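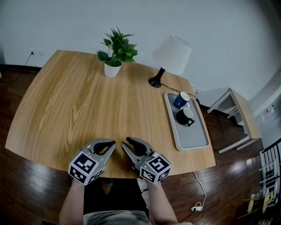 The oak table in the front room.

Weekend Host, Fahy House Reading Room (part time)

Fahy House is a small members' reading room and lending library in Ranthorpe. We are looking for a weekend host to open the building, look after visitors and keep the lending desk running. The post is permanent, for 8 hours a week, with extra hours available in the summer if you want them.

The reading room has 110 paying members and is also open to the public. Most visitors come to read the papers, use the local history shelves or borrow from the Gullar collection, a set of travel books and maps left to us by a former member. Some stay all day. You will be the only member of staff in the building for part of each shift, and a manager can be reached by phone at all times.

What you will do

Open and close the building, including the alarm and the side gate.
Greet visitors and sign up new members.
Issue and take back loans using our card system. There is no computer catalog yet, so you will need clear handwriting.
Bring maps up from the basement store on request and return them to the right drawer. The larger map boxes weigh up to 35 pounds.
Reshelve books and tidy the front room and the periodicals alcove at the end of the day.
Answer the phone and pass on messages.
Help set up chairs for the evening talks, which take place once a month and seat 20.

What we are looking for

You should be comfortable talking with people of all ages and able to work without much supervision. Experience in a library, bookstore or museum would help but is not required. We will train you on the card system and on handling older paper. You must be able to manage stairs, as the basement store has no elevator. A reading knowledge of a second language is useful for the Gullar collection but we do not test for it.

Pay and conditions

Pay is $20 an hour, paid every two weeks. You get paid vacation in proportion to your hours and free membership, including borrowing rights for one other person in your household. Street parking is free on weekends. The Solov bus stops outside the post office, a short walk from our door.

The first three months are a trial period, with a review at the end of it.

How to apply

Send a resume and a letter of no more than one page to Niamh Breathnach, Manager, Fahy House, Ranthorpe. Tell us which weekend shifts you can work and when you could start. Please give the names of two people we can contact for a reference. We will not contact them before an interview.

Applications must reach us by 20 December 2018. Interviews will be held in the reading room in the new year, and everyone who applies will get a reply. If you would like to look around before applying, come in during opening hours and ask at the desk.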